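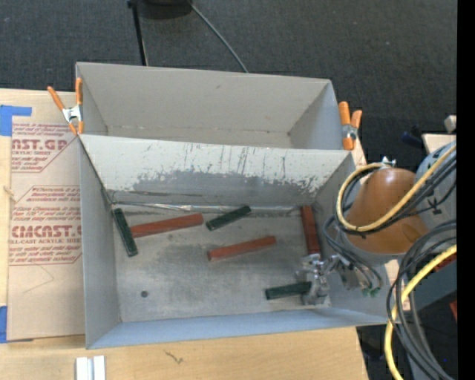 料箱、夹子与木条状料块:一次关于浅口作业位的访谈

一只浅灰色的敞口料箱放在浅色木桌面上,后面并排再放一只颜色相近的空箱,箱沿夹着橙色手柄的弹簧夹,前箱里散放着深绿色和砖红色的条状料块。Plasance 在 Itilbridge 的作业间里,这类工位的配置写在一份不长的作业文件中。本刊就这份文件采访了该作业间的工装负责人,话题限于料箱、夹子、料块和桌面,采访在作业间隔壁的量具室进行,时间从下午两点到四点半。以下内容按主题整理,顺序与谈话时略有不同。

两只箱子的摆法

负责人首先谈箱子的相对位置。前箱称为“取料箱”,后箱称为“空箱”,这是文件中的叫法,和箱子本身的规格没有关系。两只箱子长边平行,同一批次采购,可以互换。

“长边平行是硬性要求。两只箱子只要有一点夹角,中间就会出现一条楔形的缝,料块掉进去,卡在两面箱壁之间,取出来要挪箱子,挪了箱子位置就得重新校。文件里规定的缝宽上限是 2 毫米,用塞尺在两端各量一次。”

问到为什么不把两只箱子做成一体,他说早期有过这样的方案,图纸还在。一体箱的中间隔壁共用,省一面料,但某一侧坏了要整件更换,清洗时也不方便。

“分开的箱子换起来快。我们更看重更换时间。一只箱子从桌上拿走,再放一只上去,重新夹好,复核缝宽,这套动作写在一张卡片上,卡片贴在柜门内侧。做熟的人不看卡片,但我要求复核的数值必须写下来,不能凭印象。”

箱子长边的名义尺寸在图纸上标为 300 毫米。他说这个数字是从柜子的层板深度倒推的,箱子要能平放入柜,又不能露出柜门。工位的需要是后来才考虑进去的,所以现行版本的箱子对工位来说略有些短,靠近两端壁的地方取料余量偏小。

“有人提过加长。加长以后柜子要换,柜子换了墙边的插座就被挡住。这种事情一环扣一环,暂时不动。”

箱底的状况

前箱的底面是磨旧的金属灰,有发暗的污迹,也有发白的擦痕,左下角有一个小黑点。我们问这样的底面是否还算合格。

“合格。底面的判定看平整度和有没有翘起的东西,颜色不作为判定项。暗的、白的,只要手指摸上去没有台阶,都可以继续用。小黑点要看是凹的还是凸的。凹的登记,凸的要处理,处理完再登记。”

他解释了登记的方式。每只箱子有一张记录表,表上印着箱底的展开图,检查的人把发现的痕迹画在对应位置,旁边注明摸感,只用三个词:平、凹、凸。不写“有点脏”“看着旧”一类的话。

“旧是没有办法量的。我接手之前的记录里全是‘较旧’‘偏旧’,翻了一个下午,得不到任何可用的信息。后来把那一栏取消了。”

至于擦痕的来源,他不愿意从痕迹反推原因。他的说法是,白的擦痕可能来自料块的棱,可能来自清洗时的刷子,也可能在入库以前就有。没有入库时的底图作对照,任何推断都只能算猜测。从去年十一月起,新箱子入库要先画一张底图,这张图和记录表装订在一起。

箱壁涂层

前箱的后壁上部偏白,涂层有崩缺和划伤,带着竖向的深色条痕;往下变成裸露的灰色,两种颜色之间的边界参差不齐。负责人在谈到这面箱壁时说得比较详细。

“涂层的检查分两步。第一步看边界有没有松动的边。用软尺的边缘沿着边界轻轻推一遍,推得动的就是松边,松边必须清掉。第二步看清下来的碎片有没有留在箱里。很多人做完第一步就停了,碎片留在底面上,混到料块中间,后面的麻烦比涂层缺一块大得多。”

他说裸露的部分本身不影响使用。作业间里没有腐蚀性的介质,料块也不带液体,涂层在这里主要起的作用是统一底色,使料块和箱壁容易分辨。掉了一部分以后,底色变成上白下灰,分辨的条件不如新箱,但深绿和砖红这两种颜色在白底、灰底上都可以分清。

重新喷涂也做过。作业间试用过一种牌号为 Prustska 的修补涂料,在旧箱的后壁上补了一块,等它干透以后放回工位。

“补过的地方比原涂层略厚,边上有一圈台阶。料块的端头碰到台阶会停住。原先没有这一圈的时候,料块顺着壁就滑下去了。所以补涂之后反而要多一道打磨。打磨又产生粉尘,粉尘又要清。我算过工时,补一面壁的工时和领一只新箱相比没有优势。现在的做法是不补,松边清干净,继续用到规定的状态为止。”

规定的状态指什么,他翻开文件念了一段。松边清理后,裸露区域如果连到箱口,或者箱口的边缘出现可以挂住棉线的毛刺,这只箱子就退出工位。棉线试验是他加进去的:取一段普通缝纫棉线,沿着箱口拉一圈,挂住即为不合格。

“棉线便宜,谁都会用,结果只有挂住和没挂住。比起让每个人用手去摸,安全一些,也一致一些。”

接缝处

后壁与底面相接的地方,有一条起皱、发亮的带状物沿着接缝延伸。负责人对这一处的说法很谨慎。

“接缝是单独一栏。记录表上写的是‘接缝带状物:平整、起皱、翘起’。起皱的可以用,翘起的不可以。区别在于有没有能插进一张卡纸的空隙。卡纸插得进去,料块的薄棱也有机会插进去。”

问到是否考虑把这条带状物整条去掉,他表示要看去掉以后接缝露出来是什么样子。有的箱子接缝本身就是圆角,去掉没有影响;有的接缝是直角,去掉以后灰尘积在角上,刷子的毛进不去。处理方式写在每只箱子自己的记录表里,不作统一规定。

“有人希望我给一个统一的答案,这样培训省事。可是箱子来的批次不同,接缝做法不同,统一了就会有一部分箱子被做坏。培训多花一点时间,我接受。”

发亮的表面在光照下会有反光。他承认这是工位灯位调整时考虑过的因素之一。灯的角度压低以后,皱褶处的亮点会变得零碎,看久了眼睛容易疲劳。现在灯位偏高,亮点比较集中,操作者大多可以忽略。

后箱为什么也要检查

后箱内部是空的,远端箱壁的高处有一个小的深色印记,下沿有淡淡的污迹。负责人说,空箱最容易被漏检。

“大家的注意力都在有料的那只箱子上。空箱看一眼,里面没有东西,就过去了。可空箱迟早要装料,装了料再发现底沿有脏东西,就得把料倒出来重新擦。所以文件里写的是两只箱子同一时间、同一张表、同一个人检查。”

下沿的污迹用湿布擦,擦完用干布再过一遍。高处的印记不擦,只画在展开图上。理由他也说了:那个高度料块碰不到,擦拭反而会扩大涂层上的磨损面积,得不偿失。他补充说,如果印记在两次检查之间变大,就要按松边的方法推一遍,看看是不是涂层起泡。

清洗剂一栏,文件里只允许清水和中性洗涤剂。曾经有人为了去掉箱壁上的胶痕用了带溶剂的产品,胶痕去掉了,白色涂层也变软了,用指甲能划出印子。那只箱子后来改作杂物箱,放在门口装旧标签和断掉的扎带。

弹簧夹

两只弹簧夹夹在箱沿上,手柄和夹头为橙色,中间是金属。左边一只在后箱的左侧,手柄张开成 V 形,银色的金属夹身在中间;右边一只在对侧,靠近前箱的后右角。我们问夹子的位置是否固定。

“固定。一左一右,放在斜对的位置上。如果两只夹子都放在同一侧,另一侧受力的时候箱子会绕着夹住的那一边转。量不大,可是缝宽的上限就那么一点,转一下就超了。”

夹子的来源是一家叫 Phùng 的五金供应商,按盒领用。负责人说选型时没有做复杂的试验,主要看三件事:夹口能不能张到足够宽,夹头会不会在箱沿上留下压痕,手柄张开以后会不会伸进箱口的上方。最后一件事在选型时淘汰了好几种长柄的型号。

“手柄长,省力,但是占地方。箱口上方要保持敞开,任何东西伸进去都会影响取料。所以宁可用手柄短一点的,夹的时候多用点劲。”

对于橙色,他没有特别的偏好。料块是深绿和砖红,箱子是浅灰,夹子和这几样都有区别,收工清点时容易看到,这就足够了。他提到砖红和橙色在傍晚的灯光下会接近一些,个别人反映过看走眼,把掉在桌面上的夹头当成料块的端头。后来规定桌面上除料箱和夹子以外不留散件,这个问题没有再出现在交接记录里。

夹头的更换周期按状态确定。夹头表面出现裂口,或者取下后在手里转动有明显的旷量,就换掉。弹簧的检查办法是把夹子夹在一块标准厚度的垫片上,挂 500 克的砝码,静置一段时间,垫片不下滑就算通过。

“这个砝码本来是校秤用的,刚好在手边。有人说这么小的重量测不出弹簧的问题。我的看法是,料箱在桌上本来就是平放的,夹子要抵抗的只是侧向的轻微推动,没有必要用大力去测。测得太重,夹头先被测坏了。”

料块的形状与颜色

前箱底面上的料块为条状,深绿色三根,砖红色三根。有的接近竖直,有的接近水平,也有斜放的,彼此之间有相接的地方。负责人认为,条状料块和方形、圆形料块相比,对箱子的要求有明显差别。

“方块散在箱子里,方向问题比较小,哪一面朝上都差不多。条状的就不同,它有长轴,长轴的方向决定了从哪一边好拿。长轴平行于箱壁并且贴着箱壁的,是最难拿的一种。长轴垂直于箱壁、一头顶在壁上的,次之。放在中间、四周没有东西的,最好拿。”

他用量具室里的几根废料在桌上摆给我们看。把一根贴着铁尺放平,手指从两侧去捏,一侧被铁尺挡住,只能从端头拨开再捏。再把另一根的端头搭在第一根的侧面,拨动其中一根,另一根跟着转动。

“端头碰侧面,这种情况我们叫‘丁字接触’。拿走一根,另一根的角度多半会变。所以操作要求是每拿走一根,重新看一遍剩下的,不能按照开始时记住的位置连着拿。”

对于一开始如何把料块放进箱里,文件规定得很简单:从箱口高度松手,不摆放,不摇晃。他解释说,人手摆出来的散放状态有习惯性,摆的人自己觉得很乱,其实间距都差不多,角度也集中在几个方向。松手落下的比较接近真实来料的状态。落下以后如果有料块竖着靠在箱壁上,保留原样,只有落到箱外的才捡回重放。

颜色方面,采用深绿和砖红两种,也有历史原因。最早的一批料块是原色,和磨旧的箱底很接近,清点时经常漏。后来染成了鲜绿和鲜红,清点没有问题,但染色层厚,棱角处容易掉色,掉下来的颜色沾在箱底上,擦不干净。现在的颜色偏深,掉色以后的痕迹不明显。

“不明显有不明显的坏处。掉了色你看不出来,要等到端头发白了才知道。所以料块也有自己的检查,端头和棱线各看一遍,发白的挑出来单独放。还能用,只是不和新的混在一起,免得同一种颜色里出现深浅两档。”

库存里登记在册的料块为 81 根,两种颜色加在一起计数。这个奇数曾经在盘点时引起疑问,核对以后确认是有一根在早先的试验中被锯开做了断面检查,账面已经注销,另一种颜色没有相应减少。负责人没有补齐的打算。

桌面

料箱下面是浅色的木桌面。我们问木桌面会不会因为湿度变化影响箱子的水平。

“会有变化,但箱子在上面是整体跟着走的。真正要注意的是箱底和桌面之间夹了东西。一粒碎屑就能让箱子一角翘起来,翘起来以后夹子受力不均匀,时间一长,夹头就偏磨。每次放箱子之前把桌面抹一遍,手掌贴着抹,比看可靠。”

木桌面的另一个特点是噪声低。作业间曾经试过把料箱放在钢台面上,料块落入箱中时声音很大,隔壁的量具室也听得到,后来在箱底加了橡胶垫。垫子解决了噪声,却使箱子在受侧向推动时有弹性位移,缝宽忽大忽小。换回木桌面以后垫子取消了。

桌面上没有画定位线,这一点曾在内部检查中被提出。负责人的回答是,定位线画过,用的是油性笔,几个星期以后线就被磨断了,剩下一些断断续续的短线,和木纹混在一起,反而误导人。现在以桌沿为基准,用直尺量箱子前壁到桌沿的距离,左右各量一次,两个数一致就可以夹紧。

“直尺挂在桌子侧面。挂钩掉过两次,换成了拧螺丝的那种。”

交接时看什么

谈话最后转到交接。作业间分两班,交接时填写的内容包括两只箱子的缝宽、夹子是否在位、料块数目、接缝一栏有无变化。填写的人和接收的人各签一次。

他认为其中最容易流于形式的是接缝一栏。缝宽要用塞尺,料块要点数,夹子一眼可以看到,唯独接缝需要弯下腰,从侧面顺着后壁和底面的交线看过去。很多交接表上这一栏连着许多天写的是同一个词,字迹的倾斜角度都一样。

“我没有办法证明他们没看。后来我把这一栏挪到了表的最上面,并且要求注明看的时候站在哪一侧。站在哪一侧这件事没有技术意义,但是要写出来,人就得先走过去。”

我们问下一版文件准备改什么。他列了已经确定的几处:把空箱的下沿检查从备注移到正文;把棉线试验的拉动方向规定为顺时针,便于两个人做出来的结果对照;夹头偏磨增加一张对比图。料箱加长的提案仍然列在待议清单里,后面注着“视柜体更换情况”。还有一项是关于记录表展开图的比例,现行的图太小,左下角的痕迹和底沿的痕迹画上去会叠在一起,准备改成对开的纸,折叠以后夹进文件盒。文件盒的宽度够不够,他说还没有量。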